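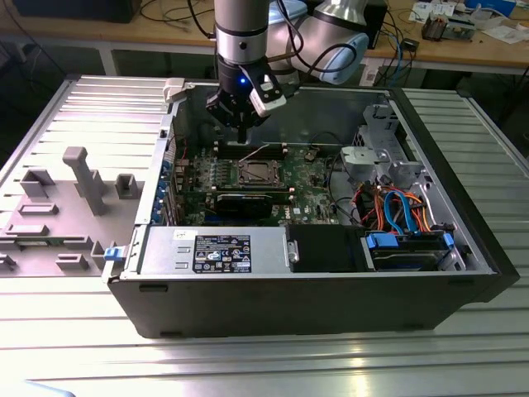

Hurada, November

Arm keeps nudging sideways when it goes for the memory slots. Ideas?

Posted by flendia_bench

Hi all! Long-time reader, first real post. Our shared workshop has an arm on a ribbed aluminum table and I've been teaching it to take old desktop towers apart. The case lies flat on its side, side panel off, and the arm comes in from above with a black gripper. So far it can go to the drive bay, the power supply and the expansion slots and I love watching it do that. I could watch it all evening (and have).

The trouble is memory. When the gripper drops toward the slots it ends up a little to one side, sometimes by the width of a whole slot. Same program, same tower, and the drift isn't always the same way. I've logged 623 approaches now and 144 of them were bad enough that I hit stop.

What I've tried: slower speed on the last part of the drop, new fingertip pads, and teaching the point over again from scratch. Slower helped a bit. New pads did nothing.

The controller script is Nerden, pretty much stock. The tower isn't fastened to the table, it just sits there on its own weight. CPU is out, so there's an empty socket right next door and I'd really like to not put a fingertip in it. I want to get this to where it can go through a stack of towers with me only swapping cases. Where would you look first?

midtbo_garage

Oh this is a fun one, nice build! Two things jump out at me.

First, fasten the tower down. An old steel case feels heavy when you carry it but it slides on aluminum much more easily than you'd think, and every time the gripper tugs on something in the drive bay the whole thing can creep. You can check this in five minutes. Put masking tape on the table along two edges of the case, run the full program ten times, and look for a gap. Mine had moved by the thickness of a coin.

My fix was two stops bolted into the grooves of the table and one cheap toggle clamp pushing the case into them. Don't clamp on the middle of a thin sheet metal wall, it will bow. Go for a corner.

Second, look at the cable on the wrist. You've got a loop running back from it to the upper joint, and a loop like that can pull differently depending on which way the arm came in. On mine it was worst after a big wrist turn. Give it more slack, tie it further up the arm, and then always come to the memory from the same side. In Nerden you can do that with a waypoint straight above the slots. I put mine 200 mm up and have the arm stop there for a second so it quits wobbling before it goes down.

Do the clamp first though! If you change both at once you won't know which one did it.

slotcar_hurada

had this, it was the gripper bolts. check the bolts

old_towers_club

Agree with the clamp. I'd add a step for when you start on the rest of your stack: cases of the same model are not as alike as they look. The board can sit a hair off from one to the next, so a taught point that is perfect on tower one will be wrong on tower four. I touch off on two board screws that are far apart, let the script work out the shift and the twist, and move every point by that. It adds a little time per case and it's so worth it. More than 1,206 sticks pulled this way and I'm still not bored.

Also tuck away loose wires near the slots before you start. You have a thin red one and a thin white one crossing the board up by the memory, and a fingertip can catch either of them on the way down. A bit of tape is plenty, or unplug them if you don't need the board to run again.

On the empty socket: if you still have a plastic cover for one, snap it on. If not, cut a square of stiff card and lay it over. And set a floor height in the script for that whole area, so even a badly wrong move stops above the pins.

flendia_bench

Thank you all, this is great! Did the tape test tonight and the case had crept toward the back on run six, clear as anything. Bolts were tight, but good to know. Stops and a clamp are going on this weekend, then I'll move the cable tie and run another batch. The two-screw trick is next on my list, I hadn't even thought about the twist.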